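Setting Up Bin Picking with the Trasano Starter Kit

Posted by Urho Rautiainen, Oct 7, 2019

The Trasano kit is sold as an add-on for arms you already own. In the carton you get a fixed overhead camera, a small controller, the cable set and a license for the Vatitz picking software. You supply the arm, the gripper, the bin and the table. I have set it up twice now and these are the steps I follow, including a few that the printed guide leaves out.

Before you start

Update the controller first. The version that ships on it dates from March and has trouble saving bin outlines. Plug it into your network, open the Vatitz page in a browser, go to System and choose Update. It restarts by itself. If the page does not come back, unplug the controller, wait a minute and plug it in again.

You will also need a 4 mm hex key, a tape measure, painter's tape and clamps. The kit has none of these.

Step 1. Mount the camera

Bolt the camera to a stand or a wall bracket. The guide allows a range of heights, but I had the best results with the lens 600 mm above the rim of the bin. Tighten the bracket fully before you calibrate. If you bump it later, you have to calibrate again.

Keep lamps out of the line between the camera and the bin floor. Glare on metal is the most common cause of missed parts, and no setting in Vatitz fixes it completely.

Step 2. Fix the bin in place

Measure the reach of your arm and put the bin where the gripper can get to all four corners with the wrist pointing down. Clamp the bin to the table, then mark its position with tape. A bin that moves even slightly will throw off the outline you are going to teach in Step 4.

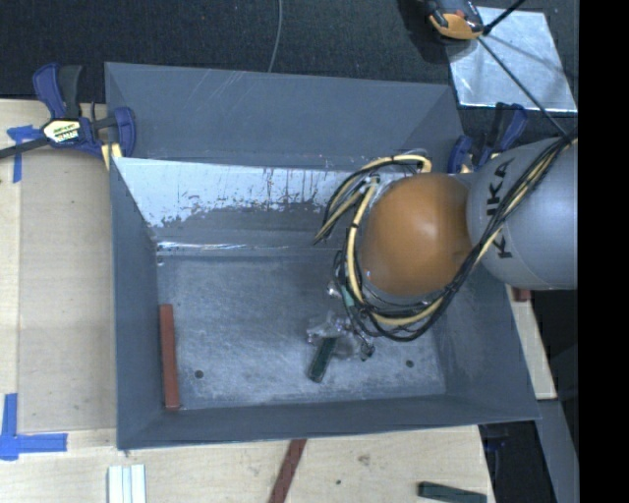 Cables deserve more time than the guide gives them. It tells you to tie everything to the arm and move on. Run the arm slowly to each corner of the bin first and watch what the bundle does. Where the cables wrap under and around a joint close to the gripper, as on the orange one over this gray bin, check that the loops stay clear of the bin walls at the lowest point of travel. Also check that they do not cover the part from the camera's side. Leave enough slack for a full wrist turn, then tie.

Step 3. Calibrate

Place the printed target flat on the bin floor. In Vatitz, open Calibrate and press Start. The arm stops at 11 positions and the camera takes a reading at each one. Keep your hands off the table while it runs. When it is done you get a score out of 50. Anything above 40 is fine for blocks and bars. Below that, check the camera bracket and run it again.

Step 4. Teach the bin

Go to Workspace, choose New Bin and click the four inside corners of the floor – not the rim. With sloped walls this matters. If you click the rim, the software thinks the gripper has more room than it does and it will try to push into the wall.

Set the wall margin to 15 mm to begin with. You can bring it down once you trust the setup.

Step 5. First picks

Start with one part in the middle of the bin. Set speed to the lowest value and keep a hand near the stop button. Add a second part after a few good picks, then move one close to a wall. Long parts lying alongside a wall are the hard ones. For those, turn on Edge Approach, which brings the fingers in from the open side.

Is it worth buying?

The software license is 400 dollars a year after the first, on top of the kit price. For a small shop that already has an arm, I think that is fair. The Bomus kit costs less but needs its own gripper, so compare the full price before you decide. Support for Trasano is by email only.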